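Print this page | E-mail this page

# Miromura garden set

Hi, Sofia Nogueira here. I look after this set, and I'm so happy it's finally up! It has nearly 600 runs of two arms working with garden gear (a potted tree, a cloth bag, something in green glass), each one driven by a person so the model has moves to copy.

Version 3 is the one you want. The folders go by task, and Treller reads them as is.
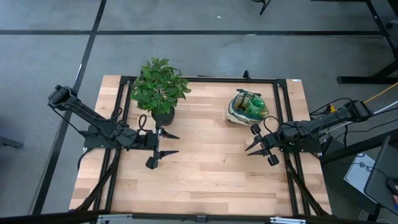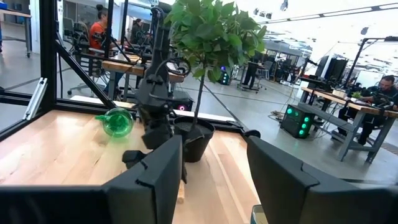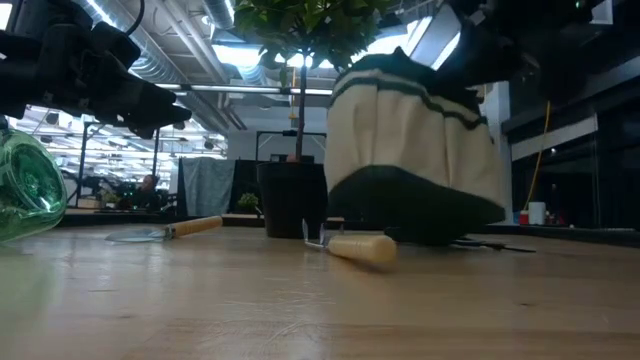
Two arms and a potted tree, in all three views.

I've left the fumbles in, tagged "miss" – please keep them if your training can handle it! Wrist views get a bit dark in folder 9, sorry. More bag runs in April.

Comments (2)

**Mets:** Folder 7 won't unzip for me, the rest is fine.

**Grutham:** Same, but the mirror copy worked. Love the colour of that green glass.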